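Studio Rental FAQ: The Stuff People Ask Me Before They Book

Hi, and welcome to Brerine! I run the bookings here, I answer the phone here, and I water the plants here, so whatever you need to know, you've come to the right page. I update it whenever I get the same question three times in one week.

How big is the room?

The main room is 600 square feet, all one level, with the door at the end nearest the parking lot. There's a smaller room next door called Jutow (named after the previous tenant's sign, which we never took down) that you can add for prep or storage.

What's the floor like? Can we roll things on it?

Yes, roll away! It's a smooth grey floor and it's the thing I'm proudest of in the whole building. Carts, dollies, desk chairs, all fine. Please check your wheels for grit first, though, and lift furniture instead of dragging it. If you want to mark positions, use painter's tape and peel it up before you go. Duct tape leaves a gummy line that takes me an entire evening and a plastic scraper.

Can I bring my own cart or rack?

Absolutely, most people do. The door is 58 inches wide with both sides open, so measure before you load the van. Marcela Beneš, who had the room for most of December, came with a shelving unit that missed by the width of a thumb and she had to take it apart in the rain. If your cart has a lot of cables on it, coil up whatever you don't need and hang the coil on the cart itself. I trip over things. I'm asking for me. 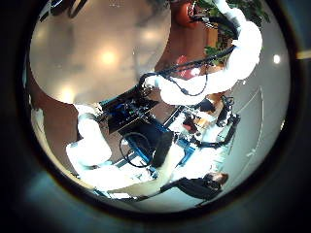
Same goes for anything small, by the way. Screws, clips, adapters, pens, they all end up in one big heap on the nearest flat surface by lunchtime, and then somebody is on their knees at closing time looking for the one piece that matters. I keep a stack of shallow trays in the closet by the sink. Take as many as you like and just put them back empty.

Are there enough outlets?

I think so, but tell me what you're plugging in. There are two circuits, and the kettle in the kitchenette is on one of them. If you're running anything hungry, stay on the other one and we'll all get our tea.

Do the ceiling lights dim?

They don't, sorry! They're on or off, and the switch is to the left of the door. The lights do bounce off the floor a bit, so if glare is a problem for what you're doing, bring a rug or a matte cloth. Ginette Masson hangs a bedsheet from two clamps and swears by it.

Can we move the plants?

You can move them, gently, with both hands on the pot. Please don't trim them, even if a leaf is in your way. And please don't water them to be nice. I've had three kind people water the same plant on one Sunday and it sulked for a month.

Can I pin or tape things to the wood panels?

No pins, no nails, no tape of any kind on the wood. It marks very easily and the finish is a pain to match. I have a freestanding pinboard you can borrow for free, just say so when you book.

What does it cost?

A half day is $78 and you get four hours, including setting up and packing away. The Jutow room is extra, and the price depends on how long you want it, so ask me. If you book a whole week I'll do you a deal.

How clean do we have to leave it?

Sweep, take your trash, wipe the tables. I allow some 20 minutes between bookings, so I really do need you out on time. The broom and dustpan hang inside the closet door. The mop is for spills only, and please wring it out well.

I left something behind! What now?

It's probably in the Gakdale box, a big old crate with that word stenciled on the side, under the counter. I keep things for two months. Right now it holds one glove, four phone chargers and a very nice scarf.

How do I get in?

I'll text you the door code the evening before. If you're early and it isn't working yet, ring the Ismail bakery next door and they'll let you wait inside where it's warm. Get the sesame rolls while you're there!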